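# T-Shirts falten, wenn man eigentlich keine Lust hat

Gefaltet wird bei mir auf einer grauen, stoffartigen Fläche, der Korb steht links daneben, und das erste Teil ist grundsätzlich ein Knäuel.
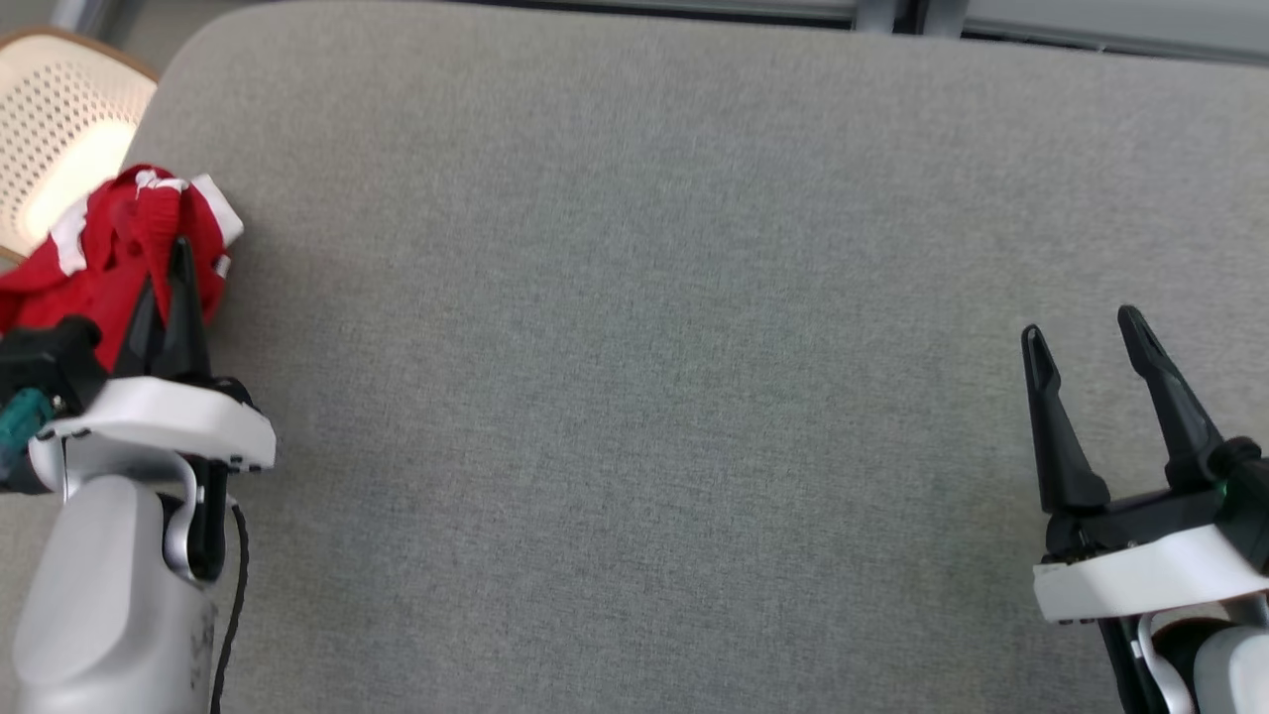 Wer jetzt vom Knäuel direkt zum Rechteck will, wird scheitern, und zwar in Würde. Vor dem Falten kommt das Ausbreiten, und das dauert länger als das Falten selbst.

## Ausbreiten

1. Das Teil an den Schultern fassen und einmal kräftig ausschütteln. Gläser vorher wegstellen.
2. Mit der Vorderseite nach unten hinlegen, Kragen von sich weg.
3. Von der Mitte nach außen glattstreichen. Ärmel, die sich nach innen verkrochen haben, herausziehen.

Eine rutschige Tischplatte macht hier gern Ärger. Eine Wolldecke oder ein dickes Tuch hilft, der Stoff bleibt dann liegen, wo man ihn hinlegt. Mehr kann man von Wäsche nicht verlangen.

## Falten

1. Rechte Seite bis zur Mitte einschlagen, Ärmel zurückklappen.
2. Links dasselbe. Der Streifen, der übrig bleibt, darf um die 20 cm breit sein. Meiner hatte neulich 19, und das Shirt wurde trotzdem getragen.
3. Den Saum bis kurz unter den Kragen hochlegen.
4. Noch einmal zur Hälfte. Fertig ist ein Päckchen aus 4 Lagen, Ärmel nicht mitgerechnet.

Bei Teilen mit weißen Streifen oder Einsätzen kann man sich an deren Kanten orientieren, sofern sie gerade angenäht sind. Sind sie es nicht, faltet man nach Augenmaß und schiebt es auf den Hersteller.

## Stapeln

Hochkant in die Schublade stellen, Falz nach oben. Dicke Pullover nur einmal quer falten und flach legen, sonst kippt die ganze Reihe um.

Meine Schublade habe ich zuletzt im Februar so eingeräumt. Sie hielt bis zur nächsten Suche nach dem einen Shirt, das natürlich ganz hinten stand. Socken behandle ich auf einer eigenen Seite, sobald ich zwei gleiche finde.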